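Search articles, topics, people
Search
Clear

Tote (container)

A tote is an open-topped box, usually plastic, used to carry parts, stock or mail over distances too short to justify a truck and too long to justify shouting for help. The word is also used of shopping bags, which has caused a certain amount of mis-ordering. In warehouses and small factories the tote is the basic unit of movement, and often the basic unit of argument.

Name

"Tote" comes from the verb meaning to carry, which has been in American English since the colonial period and whose own origin is unknown. Several confident explanations exist. In Britain and Ireland the same object is more often a tub, a tray or a crate, depending on its height and on who is asking.

History

Before plastic, parts traveled in wooden boxes, wire baskets and canvas bins. Wood was cheap and gave splinters. Wire let small screws escape. Molded plastic spread through industry after World War II and solved both problems, while introducing the lid that fits every box except the one in hand.

The trade historian Róisín Ó Gríofa traces the modern shop-floor tote in the Bresach district to the Hegarty works, which in a single May replaced its wooden boxes with 1,732 plastic ones. The old boxes were sold to staff as planters. Her account notes that 37 of the new ones had gone the same way before the month was out.

Types

Straight-walled totes hold the most and stack well when full. Nesting totes have sloped sides and slide into one another when empty, after which they can be hard to separate. The stack-and-nest type does both, according to which way around it is turned, and is marked with two colors so that the mistake can be seen from a distance.

Sizes are standard in the sense that there are several standards. Ciltell and Vernwood both sold a "medium" for years, and neither would sit on the other.

Packing

Liners protect the contents from the tote and from each other. Cardboard is the usual choice because it arrives free around everything else. Plastic wrap and foam sheet are also used, the first mainly for parts with a finish that shows scratches.

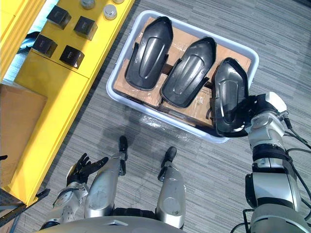
Vernwood Materials Handling Society, Reference Section

Glossy molded parts are the awkward case. Laid side by side on a flat liner they travel well, but they take up a great deal of floor for very little weight, and managers who pay for floor tend to notice. Stacked, they save room and rub. Most packing guides recommend a single layer, then print a table showing how to fit 3.

Labeling

A tote is normally labeled on one short side. Labels are applied over earlier labels, and an old tote may carry a fairly complete record of everything it no longer contains.

See also: Crate; Pallet; Bin (storage); Dunnage

Last edited June 5, 2023

We use cookies to remember your settings. Accept all | Manage choices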